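Pirkon Creek Fish Passage and Grazing Project
Progress report to the Lindgate Fund
6 Jan 2023
Prepared by Leopoldo Cuevas

Work since our last report has centered on the lower Pirkon, from the Pacheco allotment down to the county road. The main task was the fence along the east bank, which keeps cattle out of the willow stands during the growing season. The crew finished it before the ground froze. A gate at the north end lets the permittee move stock across to the upland pasture, and wildlife crossings with a smooth bottom wire are in place at the two spots where pronghorn were using the old line.

We planted 1,000 willow and cottonwood cuttings on the bare banks. It is too early to report survival. We will walk the plots once the snow is off and send the results separately.

Of the 3 culverts listed in the grant, 2 have been replaced with open-bottom arches. The last one, at Jelex Road, is on hold - the county has asked for a new drainage drawing before it will issue the permit. Our engineer is revising it now. No grant money has been spent on that crossing except for the survey.

Monitoring continued at all 16 stream temperature stations. Two loggers were lost in high water and have been replaced out of our own equipment budget. The district office has agreed to use our readings when it reviews the Pacheco grazing plan, and we have asked that native trout be named in that plan as a species to be managed for.

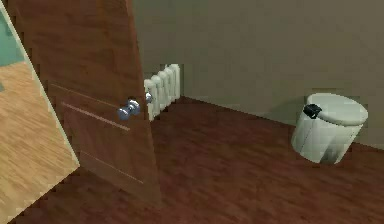

Will the delay at Jelex Road change the end date of the grant?
We don't expect it to. The in-water work was always planned for late summer, and the permit only has to be in hand by March for us to order the arch on time.

Spending is within the approved budget on every line. We are not asking for any changes at this point.

Recent items
Pacheco allotment: comments on the draft grazing plan
Willow planting on the lower Pirkon
Stream temperature data now online
Lindgate Fund renews support for fish passage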